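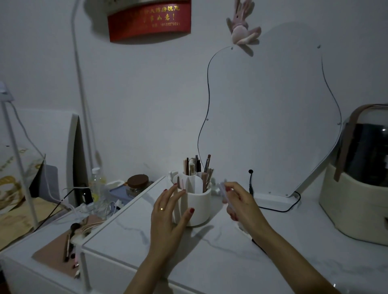

How to sort out a messy vanity in one afternoon

I put this off for most of the year. My vanity is where I get ready every morning, and it's also where receipts, hair ties and dead pens go to retire, so by the time I finally sat down to deal with it I couldn't find my own tweezers. If yours is in a similar state, grab a cuppa and set aside a couple of hours. Mine took a bit longer than that, but I stopped to try on lipsticks (no regrets).

What you'll need

A pot with compartments for the tall stuff. Mine's a rounded white one and it's the best thing on the desk.
A microfibre cloth and some mild soapy water.
Cotton buds and a bit of micellar water.
An old towel you don't mind getting foundation on.
A bin, a proper one, within arm's reach.

Step 1: Get everything off the desk

And I do mean everything! Spread the towel on the bed and tip the lot onto it, drawers included if you have them. Don't sort as you go. I always try to, and I always end up sitting on the floor reading the back of a moisturiser.

Step 2: Clean the top

I love a marble-patterned top but the grey veins are very good at hiding smudges of brow gel. Get down low and look across it with the lamp on and you'll see what I mean. Wipe with the soapy cloth, then go over it again with a dry one. Old mascara usually comes off with a cotton bud and a dab of micellar water. Skip anything gritty or bleachy, and if your top is real stone, leave the vinegar in the kitchen too.

Step 3: Do the mirror while you're at it

A wavy mirror is a pain to clean, I'll be upfront about that. Spray the cloth, never the glass, and do the middle first in big strokes. Then follow the curves around the edge with one finger inside the cloth. If yours is held on with little standoff screws like mine, go around each one with a dry cotton bud, as the dust sits right in behind them.

Step 4: Be brutal with the bin

Mascara goes after three to six months, and most packs have a little open jar symbol with a number of months on it for everything else. Anything that smells like crayons goes. So does any colour you bought for one wedding in May and haven't touched again. If a gloss has gone stringy or separated, that's a goner as well, even if there's loads left in the tube (sorry).

Step 5: Wash the brushes and the pot

Lukewarm water, baby shampoo, swirl in your palm, rinse until it runs clear. Squeeze the bristles back into shape and lay the brushes flat with the heads hanging off the edge of the bench. Rinse the pot out too, there'll be pencil shavings in the bottom. Leave the brushes overnight before they go back in.

Step 6: Fill the pot properly

Tallest things at the back, shortest at the front. I keep brushes together in one section and pencils and pens in another, and anything I use daily goes wherever my hand lands first. Brushes stand bristles up, always. Slim little tubes can go in as well, but give them a section where they won't sink out of sight behind the brow pencils. Don't pack it tight! You want to be able to pull one thing out without bringing its neighbours along.

Step 7: Deal with the cords

This is the bit I'm still working on. A power cord looping across the desk makes the whole thing look untidy no matter how nice your pot is. I've ordered some stick-on clips from Stovstead, the 8 pack, and the plan is to run everything along the back edge. Unplug before you start fiddling, and leave enough slack that you can still shift things to dust.

Keeping it that way

Put things back in the pot before you leave the room, and give the top a quick wipe whenever you change your pillowcases. I don't bother with the mirror every time. Next on my list is the shelving rack, and I'll write that one up once I've bought some baskets.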